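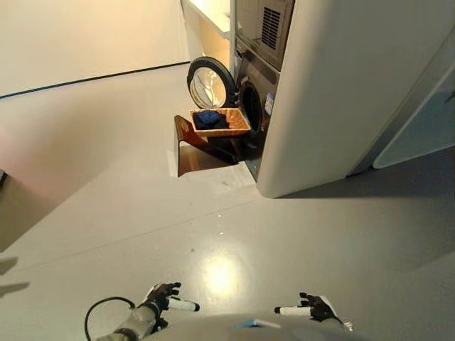
Laundry automation at Stirkness is the use of humanoid robots for part of the washing work at Stirkness, a residential care home run by the Grutow group. The home has 11 employees in its housekeeping department, and three of them work mainly with laundry. The robots work with the same kind of household machine as the staff, a front-loading washer with a round door, and the clothes are brought to it in a wicker basket. A low brown stand in front of the washer holds the basket near the height of the drum opening, so that neither a person nor a robot must reach down to the floor. The project started in May under the housekeeping manager, Mayuree Intarasuk.

Background

Before the project, all laundry at Stirkness was done by hand in two shifts. The staff carried the baskets, sorted the clothes, loaded the washers and folded the dry items. The home washes more than 895 items in a normal week, most of them personal clothing of the residents. An internal review named loading and unloading as the tasks with the most complaints of back and shoulder pain. Large tunnel washers were considered too, but they are made for sheets and uniforms and were judged not suitable for private clothes, which must come back to the right person.

Division of work

The robot takes garments from the basket and puts them into the drum. Sorting stays with the employees, who check the pockets, read the care labels and decide the program. Delicate or heavily stained items are kept out of the robot's basket and are washed separately. The employee on duty also measures the detergent and starts the machine.

In the first weeks, dark clothes were the most difficult. When several dark garments lay together, the robot often took two as one, or left one behind. The staff answered this by changing how they pack: they put unlike colors next to each other and use a basket with a divider - a habit that remained also after the software was updated.
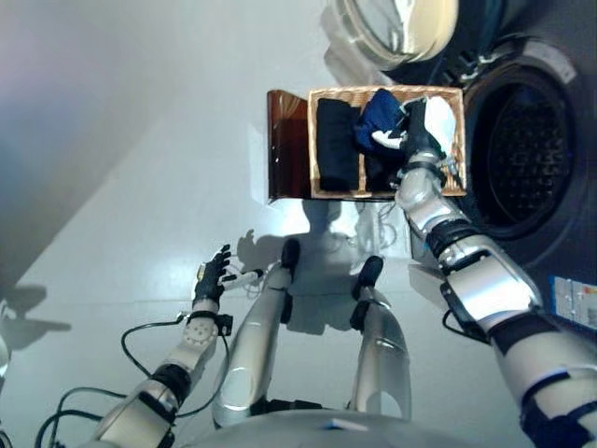
Effects on employees

No position was removed during the trial. The working day changed in other ways. Sunita Rana, a laundry attendant with nine years at the home, described her new duties as "less lifting and more looking", and said that the looking also makes a person tired. The robot is slower than an experienced attendant, and the shift plan had to be moved so that loading could begin earlier in the morning.

Ravindra Shakya, who represents the employees, asked that the time for supervising the robot be counted as full working time and that it be written in the job descriptions. Grutow agreed to this on 14 May 2024. The employees also received paid training in stopping the robot safely and in reporting faults.

Some questions are still open. The pay grade for attendants who supervise robots has not been decided, and part of the staff fears that fewer people will be hired when older colleagues retire.

See also

Plerkdale kitchen trial
Manual handling in care work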